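About Us

Stavolico is a small company which teaches robots by showing.
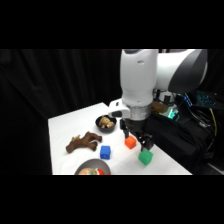
We started in January with one arm, one table and a simple idea: a person who knows how to do a job should be able to teach it to a machine without writing a program. At that time we had a contract to prepare a sorting cell for Predance, a packing firm. The programming took us 18 weeks. Then the customer changed the shape of the tray and we had to begin again. After this experience we decided to work in a different way.

How we work

Our teachers are people with patient hands. Some of them were before in sewing, in kitchens or in dental laboratories. A teacher can show a task in two ways.

By hand: the teacher holds the arm near the wrist and leads it slowly through the motion. The arm is made light for this, and it remembers the path. We use it for wiping, pouring and other long movements.

By remote control: the teacher sits at a distance and moves a handle, and the arm follows. The opening and closing of the fingers is on the same handle. We use it for picking up, putting down and everything where the grip is important, for the reason that a hand on the arm would hide the object from the camera.

One showing is never enough. For a simple task, such as putting a cube into a bowl, we record 30 showings before the first test. For a difficult one we have recorded 1000. Between the showings we move the objects, turn them and change their order, so the robot does not learn only one place on the table. Small cubes, bowls and soft toys are our daily material. A soft toy is a good teacher also for the team, as it bends differently each time it is lifted.

We keep the failed showings too. They are marked and stored apart, and our customers may ask to see them.

What we offer

Adico is our recording service. You send us your objects and a description of the task, we do the showings and you receive the recordings with written notes. Please send at least two pieces of each object, one of them may be scratched.

Wubshet is our course for companies which want to do the showings by themselves. It takes 18 hours, divided as you prefer, and most of this time is spent at the handle. No knowledge of programming is required. We ask only that the participants are the same people who do the work every day.

What we do not do

We do not record people's faces or voices. We do not accept tasks with sharp blades or hot liquids, because our tables are not protected for it. We also do not promise a date for a finished robot before we have tried the task by ourselves.

Visit us

Visitors are welcome by appointment. You may bring an object from your own work and try to show the robot how to hold it. Children can come with an adult. Please write to us a few days before, and tell us if you are left-handed, so we can turn the handle for you.

Page last changed: 30 August 2021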